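Et si on avait donné le rôle à quelqu'un d'autre ?

Chaque fois que je revois un film que j'aime, je me livre au même petit jeu idiot : je remplace mentalement l'actrice principale.

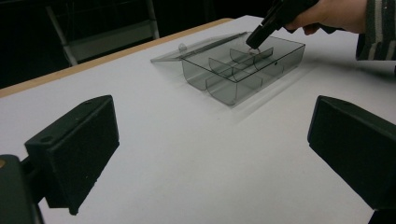 D'habitude, ça marche assez bien. On échange deux noms, le film boite un peu, mais il tient debout. Avec Flutthorpe, rien à faire ! J'ai essayé sur trois visionnages, dont un à deux heures du matin avec un reste de quiche, et je n'arrive pas à imaginer une autre que Perrine Le Goff dans le phare.

Pour ceux qui l'auraient raté (il est passé en coup de vent dans les salles, en avril), Flutthorpe se déroule en 1734, sur une île où l'on débarque des marins soupçonnés d'avoir la fièvre. Le Goff y joue Maud, la gardienne, qui tient le registre des arrivées et décide, au fond, de qui repartira. Sur le papier, c'est un rôle ingrat : elle parle peu, elle n'a pas de grande scène de larmes et elle passe la première demi-heure à monter et descendre un escalier. Sauf que cet escalier, je vous jure, je l'aurais regardée le monter pendant tout le film. Au début elle court presque, à la fin elle s'arrête à chaque palier, et on a compris tout ce que le scénario ne dit pas.

Elle avait pourtant failli ne pas le faire. À l'époque, elle sortait de Demirgate, cette série de braquage où elle incarnait une avocate véreuse pendant 9 épisodes, et on ne lui proposait plus que des avocates véreuses. J'adore Demirgate, hein, je ne vais pas cracher dessus. La scène du parking, quand elle retire ses chaussures avant de mentir à son propre frère, je la montre encore à des amis qui ne m'ont rien demandé. Mais on voyait bien le piège se refermer : tailleur gris, sourire en coin, réplique qui tue, générique.

Et puis il y a Pascual. Là, je sens que je vais me fâcher avec du monde, parce que beaucoup tiennent cette comédie pour son meilleur film. C'est charmant, c'est vrai, et le repas de mariage qui dégénère reste très drôle. Je trouve quand même qu'on l'y laisse trop souvent réagir aux autres. Elle regarde, elle lève un sourcil, on coupe. Dans Flutthorpe, la caméra attend. Le film dure 118 minutes et il prend le temps de la laisser réfléchir, ce qui devient un luxe rare.

Mon moment préféré arrive vers la fin, quand Maud relit le registre à voix haute et saute un nom. Un seul. Elle reprend sa respiration, revient en arrière, le saute encore. Pas de musique, pas de gros plan. J'ai eu la gorge serrée jusqu'au métro.

On l'annonce maintenant dans Gristenex, un thriller médical dont la bande-annonce m'a laissé franchement perplexe (beaucoup de couloirs, beaucoup de néons bleus). J'irai, évidemment. J'irai même le premier soir, avec mes a priori et un paquet de caramels, en espérant que quelqu'un aura pensé à lui mettre un escalier.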